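## 4. Setting the height and leveling the Okach table

Read this section to the end before you start. The work takes some 12 minutes for two persons.

You need:

- the hex key from the bag marked B
- a spirit level
- a soft cloth or a piece of cardboard for the floor

**Caution:** Do not lift the table by its top only. Hold it by the frame, one person on each short side.

### 4.1 Height

1. Put the table on its side on the cloth. The legs must point away from you.
2. Loosen the two screws on each leg by one full turn. Do not take the screws out.
3. Pull the inner leg until the mark you want is in the small window. The lowest mark is 59 cm.
4. Tighten the upper screw first, then the lower one.
5. Repeat for the other legs. All legs must show the same mark - check this two times.
6. Put the table back on its feet together with your helper.

**Note:** If the inner leg does not move, turn the lower screw a little more. Never use oil inside the leg.

### 4.2 Leveling

1. Place the level along the long side of the top, then along the short side.
2. Find the leg that is too low. Turn its foot to the left to make it longer. The foot can go out by 22 mm.
3. When the bubble is in the middle both ways, press on each corner with your hand. If the table rocks, go back to step 2.
4. Turn the lock nut up against the leg and tighten it by hand.

**Note:** On a soft floor, such as carpet, check the level again after one week.

### 4.3 Using a pad on the top

The top can get scratches from hard or rough things. A pad is not included, but any flat pad can be used.

1. Clean the top with a damp cloth and let it dry completely.
2. Lay the pad down from one side to the other, and press the air out with your palm.
3. You do not have to cover the whole top. Leave one part free if you write or cut paper there.
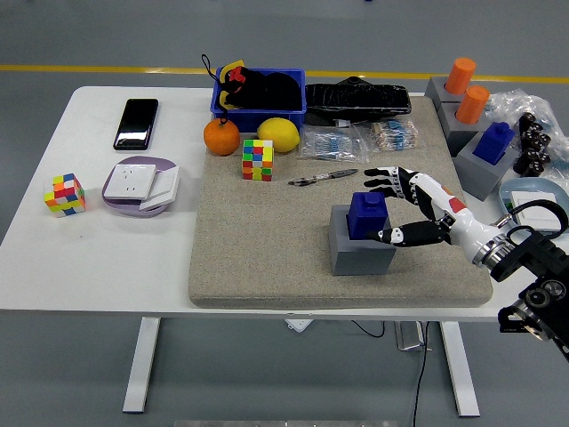

*Fig. 7. Pad on the right side, left side mostly free.*

**Caution:** Do not put hot pots on the pad or on the top. Heat marks are not covered by the Kushnir warranty.

If a foot or a screw is missing, write to Nouhaila Samir at the parts desk and give the number printed under the top. Spare feet are sold in sets - please order the set for Okach 600, the older ones have a different thread.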